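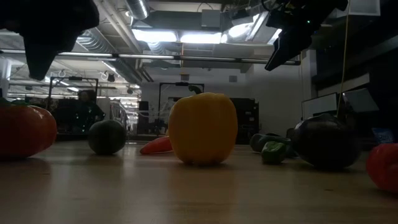
Vegetable table moves indoors at Rakness

The weekly vegetable table at Rakness will stay indoors until the end of February, the organisers have confirmed, after a trial over the past month brought in more people than the outdoor stall did in the autumn.

The table is run by Theresia Wyss and Ursina Kälin, who started it as a way of selling surplus from two local growers. Peppers, tomatoes and aubergines make up most of what is on offer at this time of year, all of it bought in under glass or from further south. Local roots and cabbages are sold from crates by the door.

Shoppers pay by the piece and not by weight. Wyss said the change was made in the first week indoors, when the scales broke and there was no time to find another set.

"We thought we'd go back to weighing once they were mended, but people liked knowing what a pepper was going to cost them," she said. "A big one and a small one are the same price, so the big ones go first. By eleven you're left with the little wrinkly green ones, and those are the best for frying anyway."

The table opens at 9am on Saturday and closes when the produce has gone, or at 1pm if there is any left. Last week 145 people came through the door, the highest number so far. Takings since the move indoors stand at 2,613 francs, most of which goes back to the growers and the wholesaler. The remainder pays for the room and for paper bags.

Kälin, who worked in a greengrocer's for several years before moving to the area, does the buying. She said the main difficulty in winter was getting peppers in more than one colour at a reasonable price.

"Yellow is always dearer than red, and orange is worse," she said. "I could fill the table with red ones and save money, but then it looks like a shelf in a supermarket. I'd sooner have fewer and a bit of a mixture."

Aubergines have sold better than expected. A recipe sheet for stuffed aubergine, with tomato and breadcrumbs, was left out in the second week and had to be copied again twice. A sheet for roast peppers with garlic is now on the table as well, and a third, for soup, is promised for next month. Anyone with a recipe they would like to pass on can leave it with Kälin on the day – handwritten is fine, as long as the quantities are clear.

Not everyone has been happy with the new arrangement. Some regular customers said they missed being able to pull up outside, and the walk from the car park is a long one with a full bag. Wyss said two spaces beside the side entrance would be kept free from this week for people who have trouble walking. They should ring the bell and someone will bring their order out to them.

Orders can be placed in advance for the first time. The form is on the noticeboard and should be handed in by the evening two days before. It covers a mixed bag of 5 items, chosen by the organisers according to what comes in, or a list of the customer's own. Orders not picked up by noon go back on the table.

Customers are asked to bring their own bags where possible, and to pick up tomatoes by the sides instead of pressing them on top to see if they are ripe. Bruised ones are sold at half price from a box under the table, along with anything left from the week before that is still fit to cook.

A decision on whether to move back outside in the spring has not been made. Wyss said it would depend on the weather and on whether the room was still free – a dance class has asked about the same morning.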